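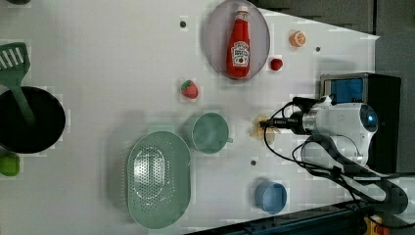
Play kitchen table at Kusetstead, with the oval plate, the colander and part of the toy food set.

Progress report: Play Kitchen and Food Words project
Prepared by Ruby-Lee Kereama for the Hsiao small grants fund
Period covered: March to June

Spending

The grant was 2,995 dollars. Most of it went to the table, the cookware and the toy food. The remaining money is set aside for storage bins and replacement pieces. Receipts are attached to the financial form, which was sent separately.

What is in place

The white table is up and in daily use at Kusetstead. We chose full-size cookware over the small play versions because the children asked for "real ones" during the trial sessions. The black pot, the green slotted spatula, the pale green colander and the mug all come from this order. The gray oval plate does too. It gets used as a serving dish, a tray and sometimes a boat.

The toy food is mixed. The strawberry and the small red round piece are popular with the younger group, and both are small enough to go missing. We now check the food pieces against a list at pack-up. The ketchup bottle is used in nearly every session, mostly for pretend restaurants.

Sessions

We planned 10 sessions for this period and ran all of them. Each one has a short sorting or cooking game followed by free play. Staff write down new food and kitchen words they hear. "Colander" took a while. "Strainer" came more easily, and we accept either.

The second site, Winis, started late. Their room was being painted until the end of April and they have run 5 sessions so far. They are borrowing our spare food pieces until their own order arrives.

Problems

The supplier, Tovetow, sent 2 lids that did not fit the pots we ordered. They have agreed to exchange them. The pots are being used without lids in the meantime.

Pack-up takes longer than we allowed for. We have moved the end of free play to 11:15 so that the children can help put things away.

Next period

Label the storage bins. Bring Winis up to the full number of sessions. Send the word lists from both sites with the final report.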